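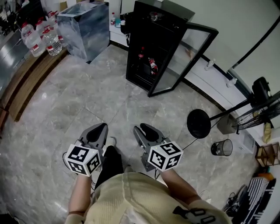

The drinks cooler at Lellcombe, door open

How to get yourself selected as a ward candidate
By Viola Valentini

So you want to be on the town council. Before the voters get a chance to ignore you, your own party branch has to pick you. I have been through this twice in Lellcombe and won once, so take the advice at half price.

1. Check you can stand. Most branches want 12 months of paid-up membership. Look up your renewal date now. Arif Sikder found out about his lapse from the returning officer, in front of his mother.

2. Ask for the rules in writing. You want the closing date, the voting method and who may see the members' list. If the answer is "we've always just sort of done it", ask again by email.

3. Collect your signatures. Our branch asks for 9 and strikes out anyone who has moved ward, so get a few spare. Start with the Eller estate, where people answer the door.

4. Ring the members. A ward may have up to 100 on paper, and a good many will be surprised to hear they belong to anything. Keep calls short and write down what was said. "I'll certainly think about it" is a no.

5. Write a speech of 2 minutes. Name one road, one bus and one thing you would do about either. Leave your journey into politics at home.

6. Buy nobody dinner. Tea is generally safe, but a table at Barbieri the week before the vote will be mentioned in the complaint.

7. Send someone to watch the count. They should be patient and able to add up.

If you lose, shake hands before you read the appeals procedure. The form is on the back of the nomination paper, and ours has to be in by noon the next day.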